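工单:讲道录音存档检索异常(关键词“悔改”)
状态:已解决(大体上)
优先级:中(提交人填的是“紧急,关乎永恒”,系统里没有这一档)
所属系统:Fosteo 讲道库
提交方:Westmont 教会网站组
处理方:网站维护,即本人

一、问题描述(提交人原文)

弟兄姊妹在教会网站上搜“悔改”,出来的第一条是停车场重新划线的通知。第二条是主日学点心轮值表。第三条才是讲道,而且讲的是“不必为打翻的牛奶懊悔”。上周查经班有人当场用投影搜索,效果可想而知。请尽快处理。另外,有位慕道的朋友问,是不是我们教会不讲悔改。

二、初步核对

先回答最后一句:讲的。库里现有讲道记录 1,246 条,我随手翻了一页,标题里没有“悔改”的反倒要找一找。所以内容没问题,是搜索有问题。

登录后台,复现步骤如下:
1. 首页右上角搜索框输入“悔改”。
2. 回车。
3. 得到停车场。

换成“信心”,结果正常。换成“称义”,正常。换成“回转”,第一条又是停车场,因为通知里写了“请勿在出口处回转”。这一条我不能怪系统,字面上它没有错。

三、排查记录

上午 9:40
怀疑索引没有更新。手动触发重建,进度条走到 38%,停住。去泡了杯茶,回来还是 38%。又等了一会儿,还是 38%。取消。

上午 10:15
查看日志。重建任务卡在一篇讲道稿上,题目是《你们要悔改,信福音》(马可福音一章)。稿子本身不长,但上传的人把整本《和合本》马可福音贴进了“备注”栏,后面又把同一卷书的希腊文也贴了进去,并在末尾注明“供参考”。Fosteo 的备注栏理论上不限字数。理论上。

把备注移到附件,再次重建,通过。

上午 10:50
索引更新了,排序还是不对。停车场从第一降到第二,点心轮值表升到第一。这不算进展。

去翻分词设置。中文分词词典是从 Narnska 插件里带来的,那个插件原先做的是圣诗歌词检索。词典里有“哈利路亚”,有“以便以谢”,连“基利心”都有,唯独没有“悔改”。于是系统把它拆成“悔”和“改”两个字分别去找。停车通知里,“改”字出现了 8 次:改线、改道、更改、改停、改由东门进入,如此等等。点心轮值表则是每一行后面都有人写“改期”。

到这里原因基本清楚了:在我们网站上,最会“改”的是停车场。

上午 11:20
往自定义词典里添加“悔改”。顺手把“重生”“成圣”“救赎”“代赎”“挽回祭”也加上。保存时系统提示“词条存在近义冲突,是否合并?”,它建议把“悔改”与“后悔”合并。

我点了“否”。它又问了一遍。我又点了“否”。

说明一下为什么不能合并,免得下一任维护的人图省事点了“是”。希腊文 metanoia 的意思是心思的转变,另有一个词 metamelomai,更接近懊悔、难受。马太福音二十七章讲到犹大“后悔”,用的是后面那个词的一种形式。犹大很后悔,但大多数注释家不会拿他当悔改的榜样。系统要是把两者合成一个词条,慕道的朋友搜“悔改”,头一个跳出来的就可能是犹大。我宁可要停车场。

四、工单讨论区摘要

(讨论区原文较长,我只留与故障有关的部分。删掉的内容多数很有见地,但与分词无关。)

网站组回复:有人提议干脆把“悔改”都标成“悔改认罪”,这样词更长,系统不容易拆错。

本人答复:技术上可行,神学上你们自己先商量好。有人认为悔改就是痛改前非,先改好了才算数;有人认为悔改是承认自己改不好,转过来投靠基督,行为的改变是随后结的果子。标签一改,等于网站替教会表了态。网站没有按立过,不宜表态。

网站组回复:那商量好了再通知你。

本人答复:好。(截至发稿,未收到通知。)

网站组回复:能不能同时显示英文?有的年轻人搜 repentance。

本人答复:已加双语对应。请注意早期的稿子里有人拼成 repentence,数量不少,我做了拼写容错。错字也在恩典的覆盖之下,限站内有效。

网站组回复:以西结书十八章那一篇搜不到。

本人答复:标题里打成了“以西洁书”。已改。这个“改”字不会再影响排名。

五、第二个问题:分页错乱

修完词典以后,下午又收到反馈,说搜索结果翻到第 6 页会跳回首页。测试属实。查了一圈,是 Krishnan 主题的分页模板里写死了页数上限,超过就回到起点。模板作者大概没料到会有哪个网站就同一个题目讲这么多次道。他低估了我们。

临时办法:把上限改为不限,清缓存。清缓存时要注意,Fosteo 有两个“清除”按钮,一个清缓存,一个清草稿箱,颜色一样,大小一样,间距约等于零。我按对了。上一任没有按对,所以四月以前的草稿箱是空的,请大家不要再来问。

六、验证

重新测试结果:
“悔改”:第一条是《你们要悔改,信福音》,第二条是《浪子的父亲跑过来》,第三条是诗篇五十一篇查经录音。停车场未出现。
“回转”:第一条是何西阿书十四章,“以色列啊,你要归向耶和华你的神”。停车场在第四条。可以接受。
“后悔”:第一条是打翻的牛奶。完全正确。
“repentance”:正常。
“metanoia”:有结果,共一条,就是那篇贴了希腊文的。供参考,果然用上了。
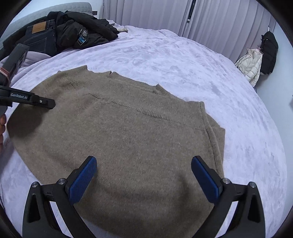 棕色针织毛衣,铺在床上 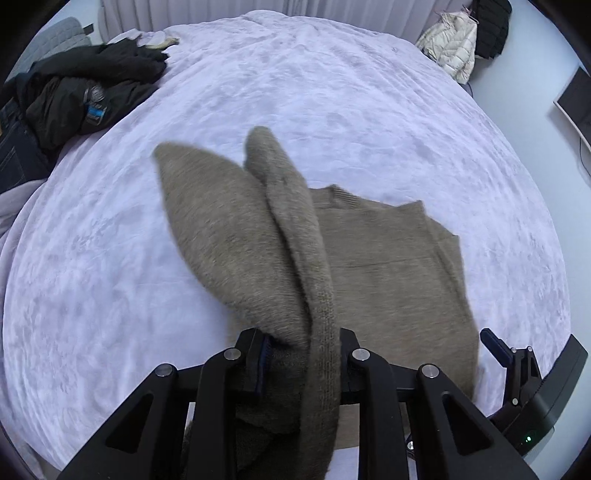

音频播放也试了几段。倍速选项里“2 倍”能用,“1.5 倍”点了没有反应,另开工单处理。有一篇播到一半音量突然变大,不是故障,讲员讲到那里就是那个音量。

七、遗留事项

1. 词典以后随 Narnska 插件更新时会被覆盖。每次更新后请检查“悔改”还在不在。我在后台首页贴了一张提示,标题是“悔改要常常查验”,已经有人截图当作灵修金句转发。随他们吧。

2. 上传讲道稿的同工,请不要在备注栏里贴整卷圣经。贴章节号就可以。需要全文的人手边一般都有。

3. 停车场通知的有效期到五月为止,届时会自动下架。在此之前,搜“改道”的人还是会看到它,这是应该的。

4. 那位慕道的朋友的问题,已请网站组转交给能好好回答的人。我在回信里只附了三篇讲道的链接,加一句:第一条先听,第二条最好从头听到尾,浪子回家的那一段在后半部分。

5. 1.5 倍速见另一张工单。语速慢的讲员请不要对号入座。

八、关闭说明

周五下午再跑一次完整索引,通过后本工单关闭。如果关闭以后又出现同样的问题,请直接重新打开这一张,不必新建,也不必先写一段道歉。系统允许同一张工单反复打开,次数没有上限,我查过设置了。

补记:索引已跑完,全部通过。有人回复说现在搜“停车”,第一条是《站住,看神的作为》。新工单已建。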